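Wamdale Members Forum
Search threads Go Advanced

Category: Buildings and Storage / Shelving and Labelling

Thread: Colour of new storeroom shelving – comments sought

Adebayo Jibrin (moderator), Aug 10, 2026
Members are advised that the Nemotlow storeroom is due to be refitted in November. The present proposal is yellow shelving throughout, with parts grouped by bay number. Written comments are invited before the order is placed. The storeroom holds 661 stock lines, of which 112 are drawn on regularly. 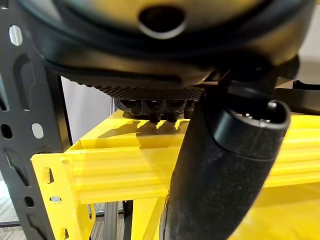

Yellow shelf, close view.

Nwachukwu_Stores
Our branch supports the proposal. Yellow is easily seen at the end of a long aisle, and dark items stand out well against it. We would ask that bay numbers be placed on the uprights, as shelf-edge labels tend to lift within the year.

L_Odukoya
I must respectfully disagree. A gloss finish produces glare under strip lighting, and two of our members have raised this in writing. Grey shelving with coloured labels would achieve the same result at lower cost. The Imar quotation allowed for 17 bays in grey.

Adebayo Jibrin (moderator)
The Imar quotation is noted. It excluded delivery and did not provide for the deeper lower shelf that was requested at the last meeting.

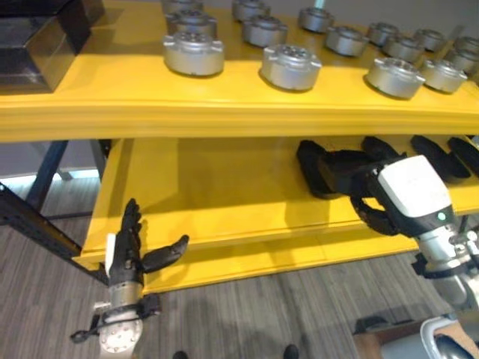
On the matter of depth, the working group's view is that a deep shelf is acceptable only where every item on it is of the same type. Mixed stock should be kept to the shallow bays – staff should not have to reach over one line to find another.

bay_nine
Agreed on depth. I remain neutral on colour. Could the group confirm whether matte yellow is available?

L_Odukoya
If a matte finish can be supplied, I will withdraw my objection on glare. My objection on cost stands. The difference was nearly $307 per bay when last checked.

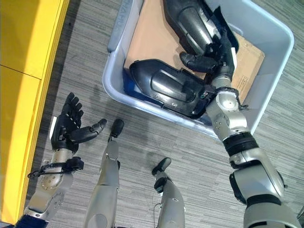

Re: Floor storage and bins

Nwachukwu_Stores
A related matter. Bins kept on the floor should have a marked position and should not obstruct the cabinets. Our branch asks that this be written into the storeroom rules.

bay_nine
Seconded, provided that the marking can be removed from carpet.

Adebayo Jibrin (moderator)
Both points will be added to the agenda. The supplier has been asked for a matte sample.

Contact the moderators | © Wamdale Members Forum | Back to top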